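Learning to buy less food

July 2020

When we moved to Clarkby I had the habit of shopping as my mother did, one big trip and a full car. In the old country this was normal, the store was 16 kilometers away. In Clarkby the Endora market is at the end of my street, and still I came home with bags for two weeks.

In March I started to write down what I throw away. The first month it was food for 60 dollars. I was ashamed, to be frank. Half a cabbage, yogurt, bread with green spots, always the same things.

So I made one rule – I cook from what is already in the kitchen until I can see the back of the shelf. Only then I go to Endora. 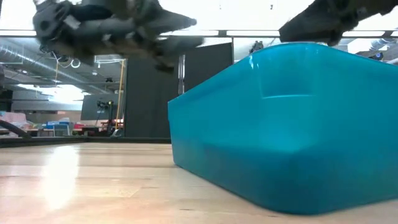

A reader wrote to me that the rule is too strict for a family with small children, and that she prefers to plan three dinners and leave the other evenings open. I have tried her way for two weeks and it suits us better. The open evenings are for soup, eggs, or whatever is getting old.

Rice and beans I still buy in the large bag from Dovhaniuk, because they do not spoil and the price is good. Vegetables I buy for two days. Last month I threw away one lemon and some parsley.

Next time I will write about freezing bread, which I did wrong for years.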